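2020-12-03, planner notebook, Irkumcombe bench

Marble island scene loaded again, same clutter as last time, new planner build. 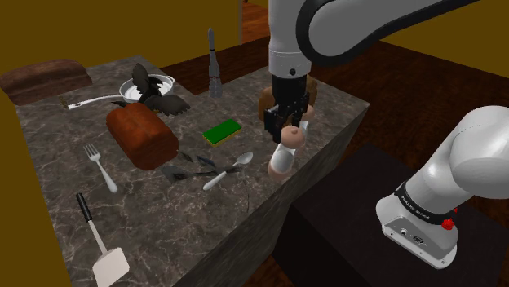 Rowlands wrote back within minutes of my posting the run to the channel: "Are you still checking collisions against the convex hulls? If so I'd bet half your failures by the right-hand corner are the hull's fault and the planner is fine." Good bet! I had been staring at the sampler settings all morning and hadn't once looked at what the checker thought the objects were.

So, hulls. Turned on the collision overlay and there it was. The frying pan's hull takes in the whole wedge between handle and rim, and the spiky black leafy thing lying over the pan swells into a great invisible boulder. Anything reaching towards the back of the counter has to climb over both. The open shears-or-knives item at the front is nearly as bad, as the gap between the blades is solid as far as the checker knows.

Swapped to convex decomposition for everything that isn't basically a lump. Left the sponge and both loaves alone, they're fine as they are. The two round pinkish fruits by the gripper went down to plain spheres, a bit crude but very quick to test against, and I padded them slightly.

Ran the full batch, 178 start/goal pairs, same seed as before the change. 25 failures. Previous build was much worse but I overwrote the log (idiot), so no proper before figure. Must make the batch script refuse to write over an existing file. Adding that to the list now, before I forget and do it again.

What I'm really pleased about is the shape of the paths. With the old hulls the arm did a big swoop up and over for nearly everything, even for goals a hand's width away. Now it slips sideways between things, low down, and it looks like it knows what it's doing. I watched the replays far longer than I needed to.

Sorted the failures by hand:

- most are goals in the cluster at the right edge, down among the fruit and the brown rounded object behind. The gripper fingers are in contact at the goal pose itself, so no planner could do anything about it. Goal generator needs to throw these out.
- a handful time out going from the right corner right across to the fork. Base is close to the corner and the elbow has to fold up tight to start with. A different elbow seed might be all it wants.
- 2 I can't explain at all. Start is clear, goal is clear, a straight line in joint space looks clear in the overlay, and the planner still gives up at once. Saved both to the shared folder under `odd/`.

The thin black wire over the front edge has no collision shape at all, by the way. Not touching that today.

Flelloseo (our scene loader, for anyone reading this later) caches the collision meshes by object name and doesn't look at whether the file has changed. Lost the best part of an hour to that, wondering why my lovely decomposed pan made no difference whatsoever. Clear the cache by hand after any mesh change:

`flelloseo cache --drop meshes`

Planning time went up, as you'd expect with more pieces per object, but nowhere near as much as I feared. I tried 3 decomposition levels on the pan and the coarsest already opens up the wedge by the handle, so that's the default now. The finer ones just cost time.

Rowlands also asked whether the smoother rechecks after it cuts corners. It does, though at a wider step than the planner uses, and I think a finger could clip something as thin as the spoon between steps. Have set both to the same step. Haven't rerun the batch with that yet.

Next:

- goal filter, then rerun all the pairs with matched steps
- elbow seeds for the fork timeouts
- step through the odd ones in the debugger
- try the build on the Stindau scenes, which have shelves and will be far less kind
- real arm not before February, so plenty of time to break things in sim first

Leaving the batch running overnight with the finer step. New file name this time.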